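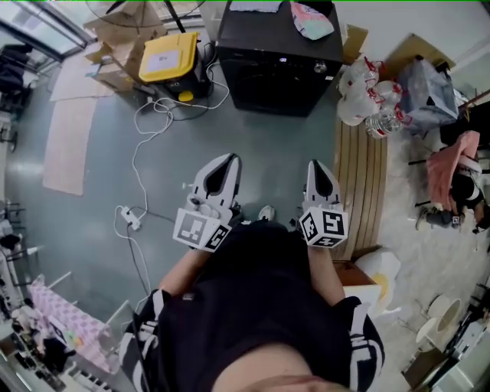 The Back Room at Grirley, Before the Big Tidy

Posted Sun 1 September

We took over the back room in April and promised to have it straight in 2 weeks. The gallery starts on the floor and doesn't get much higher.

1. The floor
Gray-green, glossy, easily the best-kept thing we own. White power cables have settled across it like they pay rent.

2. The cardboard
Flattened, so it counts as progress. More boxes are stacked behind the case with the yellow lid, awaiting the same fate.

3. The black cabinet
One knob, and now a shelf for a folded pink-and-mint cloth and a sheet of paper - possibly the to-do list.

4. The bottles
Clear plastic, red caps, keeping close together by the slatted bench. Recycling goes out on the 14th.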